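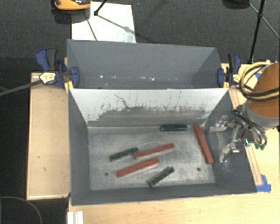 Plilix is a public proof-of-stake blockchain whose native token, the plix, is used to pay transaction fees and to secure the network through staking. It was developed in Cunton by a software company of the same name and is used mainly for recording the custody of goods as they pass between warehouses, carriers and retailers. Each physical item or lot entered on the chain is represented by a record called a tag. A tag may stand for a single object or for a whole container, so that a gray bin holding three red blocks and three dark green blocks could be entered as one tag, as two tags divided by color, or as six. The choice is left to the party making the entry and cannot be changed once the tag has been transferred.

History

Work on Plilix began as an internal record-keeping tool for a freight business in Pilldale. The first version ran on a private ledger with 14 participating sites and had no token. The project was later rewritten as a public network, and the plix was introduced at that stage. The main network opened in November, after a test period in which fees were waived.

Trading in the token was thin during the first year. The price rose sharply when the first exchange listing was announced, then fell for an extended period as early buyers sold their holdings. The development company did not repurchase tokens during the decline, a decision criticized by some holders on the project's forum.

Network design

Plilix produces blocks through a fixed set of validators, which stood at 554 after the second protocol upgrade. A validator must lock a deposit of 3000 plix. The deposit is reduced if the validator signs two conflicting blocks or remains offline for an entire staking period. Holders with smaller balances may assign their tokens to a validator and receive a share of its rewards, less a commission set by the validator.

Staked tokens are released 90 days after a withdrawal request. Tokens in this waiting state earn no rewards and cannot be used to vote, but remain subject to penalties for conduct that took place before the request.

Token and fees

Fees on Plilix are charged by the size of the record and do not vary with the value of the goods described. Half of each fee is destroyed and the remainder is paid to the validator producing the block. A company can pay fees on behalf of its customers, an arrangement known as sponsored entry. Most warehouse users therefore hold no tokens of their own.

Chala

Chala is the reference wallet for the network. It stores plix, displays tags held by the user and allows votes to be cast on protocol changes. Early releases required the full chain to be downloaded, and a lighter version was issued with the first protocol upgrade. Recovery phrases created in the early releases must be converted before they can be used in later ones.

Criticism

Critics have noted that the chain can show when a tag was transferred but cannot confirm that the goods matched their description when first entered. Others have objected to the length of the withdrawal period, which exposes holders to changes in price while their tokens are locked. A proposal to shorten it was put to a vote and did not reach the required level of participation.

See also

Proof of stake
Supply chain management
Cryptocurrency wallet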